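Bench Rules for Small-Object Picking

Moussa Workshop gallery, November set

Damián Pereyra and Rekha Dwivedi wrote the first version of these rules for the manipulation benches at Moussa. The aim was to have every bench run the same way no matter who was on shift. The rules cover setup, the approach, the grasp, and what gets written down afterward. They sit on top of the site safety procedure and do not replace it. If the two disagree, follow the site procedure and tell Rekha.

The notes on this page are the short version. The long version is in the binder at each bench and on the Skondano server under "bench practice."

Before the run

Check the fingertips first. Wipe them with a dry cloth and look for cuts or shiny spots. Tips are replaced after 200 grasps or at the first visible tear. Write the change in the tip log with your initials.

Wipe the lens at the wrist at the same time. A smudge that looks harmless in the live view can make a small part hard to find later in the recording.

Do one slow open and close with nothing between the fingers. Both should move the same distance. If one lags, stop and file a ticket.

Placing the object

Put the object down by hand with the arm paused, then take your hand out past the yellow line before you release the pause. This applies to small things as much as large ones. Most of our near misses came from people reaching back in to straighten something light.

Flat objects go down flat. Anything with loose parts, such as a ring, a chain or a strap, is left the way it falls. Do not tidy it between attempts. The point of the bench is to find out how the gripper does with ordinary things lying the way they ordinarily lie.

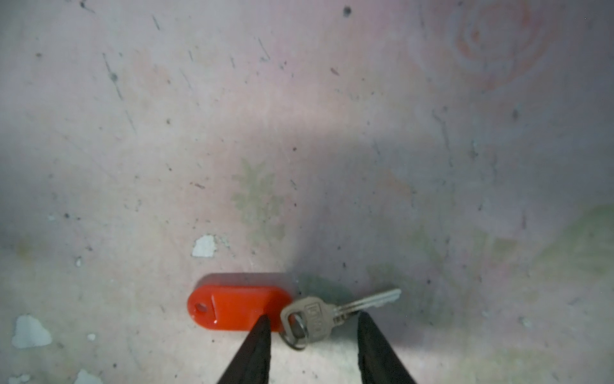 Approach speed drops to the low setting for the last 5 cm. Operators sometimes ask to skip this on simple objects, and the answer is no. A thin metal part against a hard surface leaves very little room for error, and a fingertip driven into the board costs us a tip and sometimes a wrist calibration.

Hold at the bottom of the approach for 2 seconds before closing. Look at both fingers and ask whether each one has a clear path. If either is going to land on top of the part, back out and start the approach again. A restart is not counted as a failure.

Grip force starts at the lowest setting on the Vanura controller. Go up one step at a time. If you reach step 6 and the object still slips, log it as "not held" and move on to the next one.

Surfaces

Scratched and chipped boards stay in service. We used to swap them out as soon as they looked bad, and the results from fresh boards were better than anything we saw outside the workshop. A board is retired when it rocks, when it has a raised edge that can catch a fingertip, or when it sheds bits into the work area.

Patterned boards are fine too. Record the board code from the underside so the run can be matched to it.

After the run

Log every attempt, including the ones you would like to forget. The Stundard form has one line per attempt and a free text box. Use the box. "Slipped" is less useful than "slipped toward the left finger as it closed."

Park the arm, press the stop, and pick up the object by hand. Return it to its numbered bag.

Changes to these rules go to Damián in writing - one change per note, with the bench and the run it came from. He posts accepted changes at the end of the month, and the binders are updated the next morning before the first shift.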